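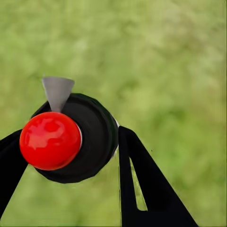

Red ball, black disc. Render.

Jernetti foam roller and massage ball set -- four months in

Bought in March, used most days since. Writing this on my lunch so it'll be a bit all over the place.

Background. I do shift work on my feet, concrete floor, and my calves and the arch of my left foot have been complaining for years. Physio (Ramesh Sengar, he's good, hard to get in with) told me to stop stretching cold and start rolling. Ten minutes at night. Didn't say what brand, said a tennis ball and a rolled towel would get me going. Did that for a few weeks. Tennis ball goes flat under my weight and squeaks on the floorboards, dog thinks it's hers. So I went shopping.

What you get in the set: one long roller, one short roller, one firm ball, one softer ball, a strap, a mesh bag. And a fold-out sheet of exercises that I'll get to.

Long roller. This is the bit I'd pay for. Dense, doesn't dent. I had a cheap one before this from the discount place and it went banana shaped inside a year, you'd lie on it and roll off to one side like a log. The Jernetti is still straight. Long enough to lie along your spine with head and tailbone both on it, and I'm tall. Surface has a light pattern, not those big knobbly spikes. Tried a mate's knobbly one once, never again, bruises up both thighs.

Colour is a charcoal grey. Shows every dog hair. Wipes off with a damp cloth but you'll be wiping every time.

Short roller. Meh. Same foam, fits in a bag for travel. Took it to my sister's over the long weekend and used it twice. Too short to do both calves at once unless you keep your legs jammed together, and then you can't really turn your foot out. OK for one leg at a time. If it was sold seperately I wouldn't buy it.

Firm ball. Excellent for feet. Stand on it, one hand on the kitchen bench, slow roll from the heel to the ball of the foot. First week I could hardly put weight on it. Now I can stand there till the kettle's boiled, whole time, no swearing. Also good between the shoulder blade and a wall. Tip for that one -- put it in a long sock and hold the end of the sock over your shoulder, otherwise you drop it and have to bend down and get it fourteen times. Made of solid rubber I think, and it did stink out of the packet. Left it on the back step for a few days and the smell mostly went. Still a whiff if it's been in a hot car.

Softer ball. Meant for neck and jaw according to the sheet. I don't get much from it. My wife likes it for the base of her skull, lies on the carpet with it under there while the news is on. She'd give it five stars so I'll pass that along. It's picked up lint something shocking. Rinse under the tap, dry, good as new, lint again by Sunday.

Strap. Fine. It's a strap. Loops stitched in, stitching has held. I use it for hamstrings, lying down, foot in the third loop. A belt would do the same job but the loops save you re-gripping.

Mesh bag. Ripped at the drawstring in the second week. Everything now lives in an old laundry basket behind the couch. Wrote to them about the bag, got a reply from somebody called Teófilo Cárdenas in customer service who was polite and sent a new one, no fuss, didn't ask for a photo or the receipt. New bag ripped too, same spot. Didn't bother writing again. It's the channel the cord runs through, single row of stitching, and the long roller is heavier than the bag wants to carry. If you can sew, run a second line round the top before you use it.

The exercise sheet. Printed tiny, folded so many times it won't lie flat. Drawings are OK but the person in the drawings is always facing the same way and you can't tell which leg is doing what. Couple of the moves my physio said to skip, the one rolling straight on the lower back in particular. He had me do upper back only, arms crossed, bum on the floor, and leave the lower bit alone. So check with someone before you follow the sheet, is my advice. I stuck mine on the fridge for a month and then recycled it.

How it compares

I've used three others, quick notes.

Iston roller, hollow with a plastic core. Lighter. Harder. Good if you're already used to rolling and want more pressure, too much for me at the start. The hollow core means you can stuff the strap and balls inside for travel which is clever. Foam layer on my brother in law's has started to spin on the core, so you roll and it stays put. Probably could be glued.

Urrego vibrating one. Borrowed it from a bloke at work for a week. Very nice I have to say. Also very loud, like a phone going off in a drawer, and it costs four times as much. Battery got me through the week without a charge. Felt great during and I couldn't tell any difference the next morning compared to the plain foam. Gave it back. Slightly sad about it.

Clurkeck -- this was my cheap banana one. Don't. Soft foam, white, goes yellow. Lovely for the first fortnight. If you're small and light you might get longer out of it, I'm neither.

Has it helped

Calves yes. Used to come down the stairs in the morning sideways, holding the rail. Now I come down them forwards most days. Foot is better but not fixed, and I also changed my work boots in the same couple of months so I can't tell you how much is the ball and how much is the boots. Upper back is looser. Hips no change. Might be doing them wrong, side-lying is a faff and I lose patience.

I'll also say I miss nights. On a run of lates I get home at 11 and I'm not lying on the floor rolling anything. Two or three nights off and the calves tighten up again. So it isn't a cure, it's more like brushing your teeth.

Things I worked out along the way, may save someone the trouble:

Carpet is easier than boards. On boards the roller gets away from you, on a yoga mat it grips too much. Thin rug is about ideal.

Slow. I was going up and down like I was rolling pastry. Ramesh had me stop on the sore bit and just breathe, 2 minutes a side. Boring but that's when it lets go.

Don't do it straight after tea. Lying face down on a roller for the quads with a full plate of lasagne in you is a mistake you make once.

Keep the firm ball somewhere you can see it. Stood on mine in the dark going for a glass of water and nearly went through the pantry door.

Wear long pants. Bare legs stick to the foam and it drags on the hair.

Value

Paid full price, regretted it a fortnight later when it went on sale. I've seen it discounted twice since so if you're not desperate, wait. Their site bangs on about a loyalty thing where you collect points, you need 2,000 for anything worth having and I got nowhere near it with the one order. Ignore that.

Postage was fine, box was enormous for what it was. Came with a lot of air pillows. Kids popped them all before I'd read the packing slip so in a way we got two gifts.

Would I buy again? The long roller and firm ball, yes, straight away. The rest is padding to make it look like a set. If they'd sell just those two for a bit less I'd buy a second lot for the lunch room at work, there's a few of us hobbling by Thursday. I did ask about this when I was writing about the bag and was told it'd be passed on.

Scores, for whoever just scrolls down

Long roller: 9
Firm ball: 9, would be more without the smell
Soft ball: 5 from me, 10 from my wife
Short roller: 4
Strap: 6
Bag: 1, and that's for the nice email
Sheet: 3

Overall 7 out of 10. Break's over, gotta go. If anyone has a trick for the hips that doesn't involve balancing on one elbow please put it in the comments, I do read them. And if you've got the newer version with the two-tone roller let me know wether they've fixed the bag.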